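Project Vurkeveck: combined pushing and grasping in bins
Progress report to the Norivdale fund, second reporting period
Prepared by Slavica Nikolaidis, 10/02/2026

1. Work since the last report

The fixed grasp-only routine used in the first period has been replaced by a learned policy that chooses between a push and a grasp at every step. Both actions are scored from the same overhead height map. The policy was trained in simulation until September and has since been fine-tuned on the arm at the Eltedby laboratory, where 391 fine-tuning episodes have been logged.

Blocks resting against a wall remain the main difficulty. A finger needs clearance on both sides of a block, and a block flush with the divider offers it on one side only. The grasp-only routine kept proposing the same blocked grasp until the step limit was reached. The new policy may push the block along or away from the wall first, at the cost of one step. 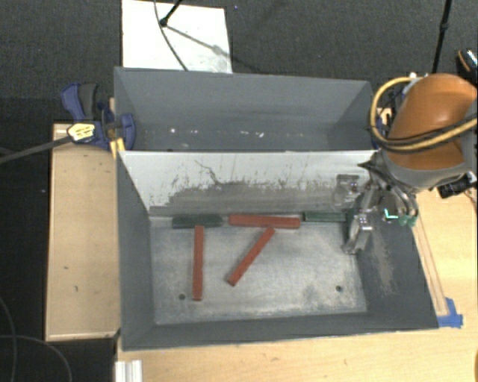

Figure 1. Gripper above the lower compartment, with green and red blocks along the divider wall.

2. Results

The evaluation used 60 starting layouts, none of them seen in training. The learned policy cleared the compartment within the step limit in more than 40 of these. In nine layouts it failed with the last block in a corner, where neither a push nor a grasp scored above the threshold. The remaining failures were mixed: dropped blocks, and pushes repeated without useful movement.

Push length matters more than expected. Short pushes left too little room for the finger, and long ones often drove the block into a neighbour. Araceli Trujillo has added push length to the action set — it was a constant before — and the policy is being retrained on that basis. No figures are available yet.

3. Deviations from plan

The comparison with the Barajas suction dataset has been moved to the next period. Its height maps use a different resolution and must be resampled before the scores can be compared. The budget is unaffected.

4. Next period

Complete retraining with variable push length. Repeat the evaluation on the same layouts. Add a corner-specific push and report its effect separately.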